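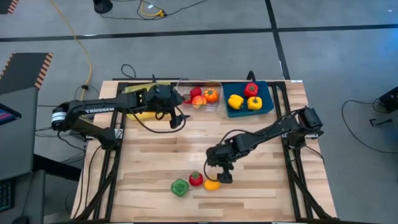

Unit 4: Setting up and looking after the two-arm sorting cell
Notes: Sarahí Beltrán

4.1 Before power-on
Check that both arm bases are tight on the extrusion frame. Base bolts are checked every Wednesday and entered in the cell log. Run a hand along each cable from base to gripper. A cable should hang with some slack at the wrist – too little and it pulls on the connector at full reach.

4.2 Homing
Home the left arm first, then the right. Wait two seconds between them. If a joint stops short, cut the power and move it by hand; do not repeat the command.

4.3 Laying out the table
Containers go along the back edge, loose items at the front. Toy produce is used throughout this unit. Keep the space between the grippers clear during homing.

4.4 Servo temperature
Read all wrist servos after eight cycles. Anything above 38 °C at that point is logged, and the arm is rested before the next run.

4.5 Gripper
Close fully, open fully, compare with the stored values. Reset the zero if they differ.

Reading for Unit 5: Idonar cell manual, chapter 2.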